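Most of what follows is for desks, craft tables and kitchen tables that have a white or pale top, as those show everything. The kitchen counter has its own page.

## Everyday wiping

Use a cloth that has been wrung out hard. A dripping cloth leaves water along the edges and around any hole in the top, and that is where swelling starts on a board core. One drop of dish soap in a bowl of warm water is plenty. Wipe once with the soapy cloth, once with plain water, then dry with an old cotton dish towel.

Matte tops streak more than shiny ones. If yours looks cloudy after drying, there is too much soap left on it. Go over it again with plain water and change the water halfway.

Skip scouring powder and the green side of the sponge. They take the finish off in small patches, and the patches then pick up dirt faster than the rest.

## Marks and stains

- **Ballpoint:** rubbing alcohol on a cotton ball, dabbed from the outside of the mark inward. Rinse after.
- **Permanent marker:** the same, but expect to do it twice. Red is the worst.
- **Crayon:** scrape with an old plastic card, then baking soda on a damp cloth with very light pressure.
- **Tea and coffee rings:** a paste of baking soda and water, left on for 2 minutes. Longer does no more good.
- **Sticker glue:** cooking oil, left to sit, then dish soap to get the oil off.
- **Turmeric:** wipe it up at once. What stays behind fades by itself if the table gets sun. Mine took most of July.

Try alcohol on the underside first. Painted tops can soften.

## Cable holes

Crumbs and dust collect in the hole and nobody looks until the plug won't go through. If the liner lifts out, wash it in the sink. If it is fixed, run a dry paintbrush around the inside and hold the vacuum hose underneath. Cotton swabs do the lip.

Nouhaila El Ouafi wrote in to say she keeps a folded sock in hers when there are no cables in it, and that she has not lost a pencil down it this year.

## Small things on the table

A shallow dish or plate with a rim is the cheapest way to keep a table clear. Small toys, keys, erasers and hair ties go in it, and when you wipe, you move one thing. Pick a dish with a smooth bottom. Unglazed pottery scratches a white top, and the scratches turn gray.

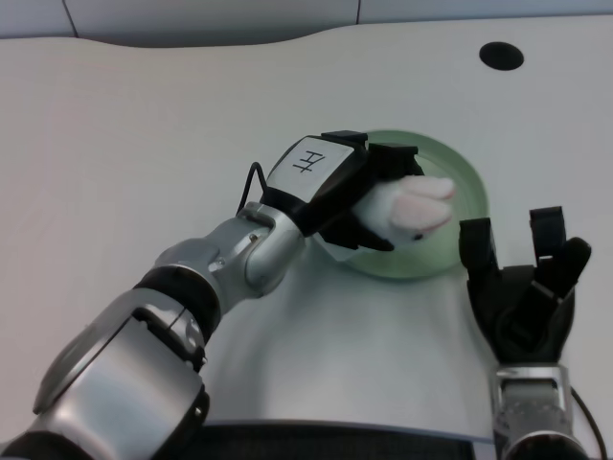
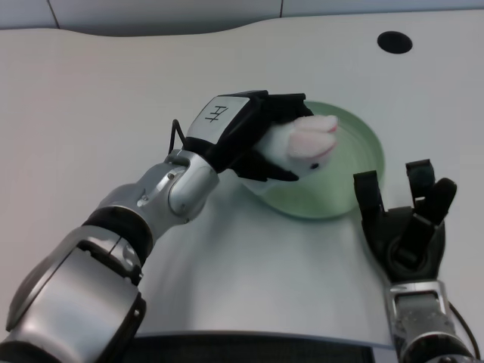
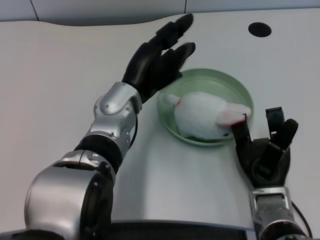
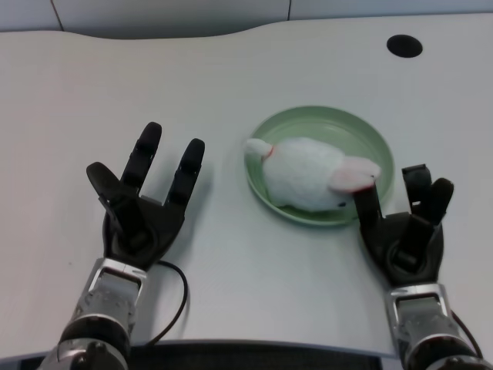 Empty the dish once a week or it becomes a drawer. Rubber bands and soft vinyl should not be left lying on a pale surface over the summer, as they can leave a yellow print that does not come out.

## Plush toys

Small white ones go gray at the ears and feet first. Check the seams before washing and close any gap with a few stitches. Then put the toy in a pillowcase, knot it, and wash on cold with half the usual detergent. No fabric softener - it flattens the pile.

If it can't be machine washed, shake it in a bag with 200 grams of cornstarch, leave it overnight, and brush it out over the bathtub. Mitsuko Onishi uses a soft baby brush for this and works against the nap, then with it. I have tried a toothbrush and it pulls.

Dry plush in moving air, away from the radiator. Squeeze the middle before you call it dry. The outside is ready long before the stuffing is.

## Wobble

Turn the adjustable foot, if there is one, before folding up cardboard. Cardboard packs down and you will be doing it again in two months. A felt pad on the short leg lasts longer.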